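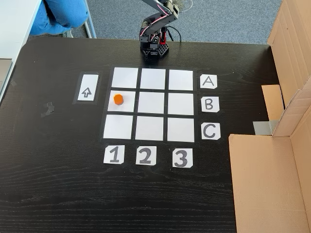 Words by the Boseck Young Readers desk
Reading time: a cup of cocoa

Think of the last time you played tic-tac-toe. You looked at the squares, you picked one, and your hand put a mark there. Easy! Now try explaining it to a machine that has never seen a game, or a square, or a hand.

You would need a way to name every square. Look at the cards beside the board: A, B and C go down the side, and 1, 2 and 3 go along the bottom. Put a letter and a number together and every square has its own address. The orange piece is sitting in B1. Can you find C3? (Bottom row, all the way to the right.)

Addresses like these are a big deal for robot arms, and they are a big deal in Ilville too, where there is a warehouse full of buttons, buckles, zippers and beads. The company is called Tutness, and it sends little packets of these things to people who sew.

The Tutness shelves have addresses just like the board, only a lot more of them. There are 523 bins! For years, the people who work there (they are called pickers) walked up and down the rows with a paper list. Bin C3, two brass buckles. Bin A1, one bag of beads. On a busy day in December a picker might fill 1000 packets, and by the end of it their feet hurt and their fingers were sore from pinching tiny things.

Then the warehouse got its first robot arms. The workers named the whole system Oei, and you say it "oo-ee," like a very small siren.

So how does an arm pick up a bead? It has joints, a bit like your shoulder, elbow and wrist, and a motor makes each joint turn. A computer takes the address, works out how far every joint has to bend, and off the arm goes. Then the gripper closes, the arm lifts, and it swings over to the packet. If you want to feel how tricky that is, shut your eyes and try to put a coin on one exact square of a checkerboard. Your arm knows more math than you think!

Arms like Oei are wonderful at doing the same thing over and over. They are not so good at surprises. A button that has rolled into the wrong bin looks like any other job to the arm, and it will happily pack it. Two zippers tangled together can stop it completely. When that happens a light comes on and a person walks over, untangles the zippers and starts the arm again.

That is one way the work in Ilville has changed. There are 25 pickers at Tutness, and they still have jobs there, but their days look different. They walk less. Some of them learned to teach the arms new addresses when the shelves get moved. Others check the packets before they go out, which takes sharp eyes.

Did everybody like it? No. Some pickers missed chatting in the rows, and the arms make a whirring noise all day long. A few worried that more arms would mean fewer people, and that is a fair thing to worry about, because in some workplaces it has happened. At Tutness the workers asked for a meeting every month where they can talk with their bosses about what the arms should do next and what should stay a job for people. Sorting the mixed-up bead trays stayed with the people. They asked to keep it!

Try it at home

Draw a board with nine squares on a big sheet of paper. Write A, B, C down one side and 1, 2, 3 along the bottom. One of you is the robot and wears a blindfold, and the other gives the orders. The robot only understands short commands such as "left," "forward," "down" and "let go." Start with a bottle cap in B1 and see if you can get it to A3. Then swap.

Words to know

Automation: using machines to do a job that people used to do by hand.
Gripper: the part at the end of a robot arm that grabs things.
Joint: a place where an arm can bend or turn.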